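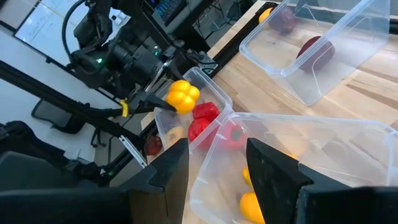

Figure 3. Sorting peppers by color at the Nesia open day. The left gripper holds a yellow pepper over a clear tub; the right one is in the foreground.

4.2 The open day as a test

Laboratory trials flatter everyone involved. We therefore ran the pepper task (Figure 3) at the Nesia open day in September, in front of almost 100 visitors, many of whom had come for the coffee. The setup was the one described in Section 3: two arms, a wooden table, clear plastic tubs, and red and yellow bell peppers bought that morning. Visitors were allowed to move the tubs between runs. They took this permission more seriously than we had intended.

The policy was trained on 500 demonstrations recorded at our Allier site, where the tubs stay put and the light behaves. Clear plastic was a known weakness – a pepper seen through a wall looks much like a pepper within reach, and the Soltik baseline tends to grasp at the wall. Our version was told apart from it mainly by its hesitation, which one visitor praised as good manners.

We logged 9 runs with each method. A run ended when every pepper had been placed, or after 5 minutes, or when a child removed a pepper. The third condition was added during the first run. Runs ended this way are left out of Table 2 and listed separately in the appendix.

Audience remarks were also written down, though we did not code them. The most common question was whether the robot could do onions. We have not tried onions.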